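Hakala cement works, new kiln start date

gbwon
Has anyone heard more on the second kiln at Hakala? The contractor's notice said April, and the local paper now says it will be 7 weeks after that. We buy 24 tonnes a month from them and I need to know whether to book elsewhere.

Caron_South
April was for the grinding line only. The kiln was always going to be later. Read the notice again.

gbwon
I have read it. It says "plant ready for production". A grinding line on its own isn't a plant. 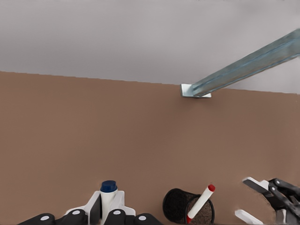 It matters because Grestano put their bagged price up by 10 per cent last month, and I can't sit on that until summer.

N. Karppinen
I drive past most mornings. The conveyor housing is up and the stack is finished. Alteck still have their cabins on site, so I wouldn't count on April for anything.

Caron_South
Cabins mean nothing. They stay for snagging.

N. Karppinen
Sixteen of them?

tilebarn
We split our order between Hakala and Grestano last year. Dearer, but we never ran out. Ring the Hakala sales desk before noon, they do pick up.

gbwon
Will try them tomorrow and post what they say.
Gyu-bin Won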